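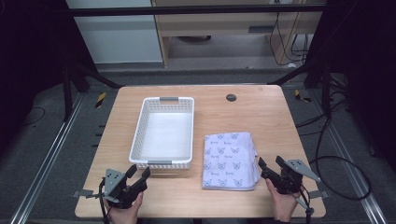

The towel table at Losdale, with the white basket and the cat towel.

Visit to the Losdale open day, 9/25/19

I went to the open day in Losdale because my neighbor Marjan Hashemi had an extra ticket, and because I have for many years a weakness for everything that has to do with laundry and linen. My mother ironed for other families when I was small, and I think it comes from there. So when Marjan said that one whole floor was about household work, folding, sorting, packing and putting away, I said yes before she finished the sentence.

The building is behind the old Inskip bus depot. From outside it looks like any office. You go in by the side door, you write your name in a book, and you receive a sticker with a number. Mine was 114. The ticket cost 3 dollars and the coffee was included, so I have no complaint about the price. The coffee itself was weak.

We started upstairs, with the kitchen rooms. I will be short about them, as they were very full and I saw mostly the backs of other visitors. There was a talk about how to stack plates so that the small ones do not slide, and a long shelf with jars. Marjan liked the jars very much. She asked three different people where to buy them and got three different answers.

Then we went down to the linen floor, and there I stayed for almost two hours.

The floor has gray carpet and the tables stand in their own metal frames, with space to walk around. The table which I liked most was a plain one, light wood with a fine surface and rounded corners. I mention the corners because at home I have a table with sharp ones, and every second towel that I pull over it catches a thread. On this table was a white plastic basket, rectangular, with the small holes in a grid on the sides and a gray handle piece on each short end. Next to it was a folded white towel with little cat faces on it, in a lavender blue color, in rows, and under each cat a short word in small letters. I did not put on my reading glasses, so I cannot tell you what the cats are called or what they say.

Annag Tennant was leading the linen floor that day. She is a tall woman with a very quiet voice, and people had to come close to hear her, which made a nice atmosphere. Her subject was the order in which you do things. Most of us fold everything first, make a high pile, and then look for a basket. She asked us to put the basket on the table before the first towel is folded, with the short side toward us, and a little to the left if we are right-handed. Then each towel has only a short way to go. I have tried it since at home and I like it, although my husband says that he sees no difference.

She also spoke about the size of the fold. You should measure the inside of your basket once, with a towel and not with a ruler, and then fold all the towels of this kind to the same size. I asked about the thick side, because when I fold a bath towel there is always one side that becomes fat, where the layers come together. The cat towel had it also, on the right side, so I was glad to see that I am not the only one. Annag said that this is normal and that the thick sides should go into the basket in turns, one to the left and the next one to the right. Otherwise the pile leans. This was for me the most useful thing of the day.

A gentleman named Saeed Ghaffari, who works in a hotel, did not agree with her. In his hotel all the thick sides go to the front, so that the guest sees only round edges on the shelf. They discussed it for some time, very politely. I think that both are right – the one is for a basket and the other is for a shelf.

I was also interested in the baskets. For years I used a closed one made of cloth, and in winter it began to smell. The lady next to me, Angelica Policarpio, told me that she changed to a plastic one with holes and that she washes it in the shower every December, before the family comes. I asked if the holes leave marks on soft towels. She said only if you press them down, and that one should not fill it so full in any case.

At the end there was a small sale near the exit, organized by Rokoma. I bought two kitchen towels with a blue border and a bar of soap. Marjan bought a jar.

Some practical information for those who want to go next time:

The linen floor takes 80 visitors at one time, and at noon there was a line on the stairs. Come early, or after the lunch.
There are few chairs. I would bring a folding stool.
Parking is at the depot, and from there it is 600 meters on foot, a little uphill.
Children are allowed on all floors, but I think that under six years they would be bored.
The talks are not repeated in the afternoon. We missed the one about fitted sheets because of this, and I am still a little sorry. Annag told me that it will be given again in December, and I have already written my name on her list.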